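25 March 2019
Sourdough notebook, Olville kitchen bench

Day 14 of the rye starter and it's finally behaving! Fed it at breakfast with the Pukholm dark rye, equal weights flour and water, and by the time I'd finished my second coffee it had domed up and was pushing at the lid. Smell is lovely — green apples, a bit of yoghurt, none of that nail varnish note I was moaning about last week. Carol Dunmore thinks the nail varnish was hunger and I think she's right. Two feeds a day from now on, even when I'm feeling lazy.

Main job today was the side-by-side bake. Same dough, split in two after mixing, one half proved at bench temperature and the other in the cool cupboard. I've been wanting to do this since December and kept getting distracted by buns.

Dough as mixed: 3,060 g total before splitting, of which 612 g was starter. Flour was mostly the Orlandini strong white with the rye making up the rest. Salt went in late, after the rest, and I had to squeeze it through with wet fingers for ages before the grittiness went. Next time dissolve it in a splash of held-back water, as Maja Makowska keeps telling me to.
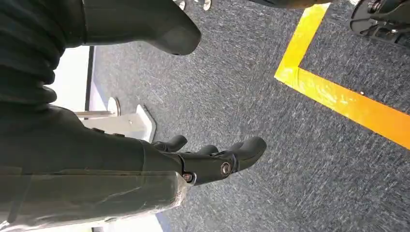
Crust colour is what I want to sort out next, and I need better words for it than "dark" and "darker". The underside of the cool cupboard loaf has gone past chestnut in the middle, and where it sat on the hot stone it's nearly the glossy black of those finger segments, so that's my "too far" marker. The pale patch by the wrist joint is a fair match for the flour bloom on the shoulders, all whitish and scuffed-looking. What I'm after sits well between the two: conker brown on the ridges, honey in the cuts. The bench loaf got close on one side only, so the back left of the oven is still running hot. Turn the tray halfway through. I've written this in the book at least three times now and still forget!

Notes on shaping, while I remember:

Bench half was slack and sticky, spread as soon as I let go of it. Pre-shaped twice. Even so it held together better than I expected once it was in the basket, and the seam stayed shut.

Cool cupboard half was a joy. Tight skin, big lazy bubbles under the surface, came away from the scraper clean. Could have shaped it one-handed.

Rice flour in the baskets, not wheat. I used wheat on the first one out of habit and lost a strip of skin off the top getting it out. Patched it with a wet thumb and it baked out fine, but it's a silly thing to lose a nice top to.

Scoring: one long cut at a low angle on each. The cool loaf opened up beautifully with a proper ear on it, crisp enough to snag a tea towel. The bench loaf opened flat and wide, more of a grin. I'd left it too long, and the poke test was already telling me so (dent stayed put, no spring).

Crumb, after a long and painful wait for them to cool:

Bench loaf — even, small holes, soft, slightly gummy in the bottom finger's width. Mild flavour. Very good toast.

Cool loaf — open, shiny inside the holes, chewy, with a proper tang that arrives late and hangs about. Carol had three slices with nothing on them. I had more than that.
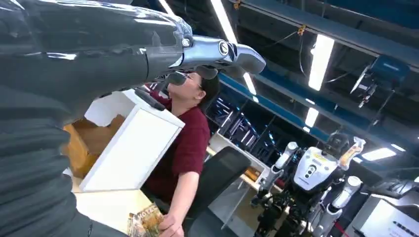
White box with the torn flap, tilted and open.

Baked weight of the pair came to 2,335 g once fully cold, which is a bigger drop than I'd pencilled in, though I did lift some dough out before shaping to save as old dough for the next batch. Didn't weigh what I took out, so the figure is no use for working out bake loss. Weigh it next time!

Tried the Alside butter on the heel of each while they were still a touch warm inside. It's saltier than our usual and it flatters the mild loaf much more than the sour one. The sour one wants something sweet. Maja suggested plum jam and she was spot on, the sharpness of the plums and the tang sort of lean on each other.

To do before the next bake:

Feed starter tonight and leave it on the shelf, not by the kettle.
Mill a little caraway and try it in half the dough only.
Drop the water a touch for the bench version and cut its proving time short by an hour.
Find the oven thermometer. It was in the drawer with the piping nozzles and now it isn't.
Ask Carol for her method with the soaked seeds, the one with the sunflower and linseed. I want that crunch without the dry crumb I got from mine.

Old dough is in the lidded tub, bottom shelf of the fridge, labelled. Please don't make pizza with it.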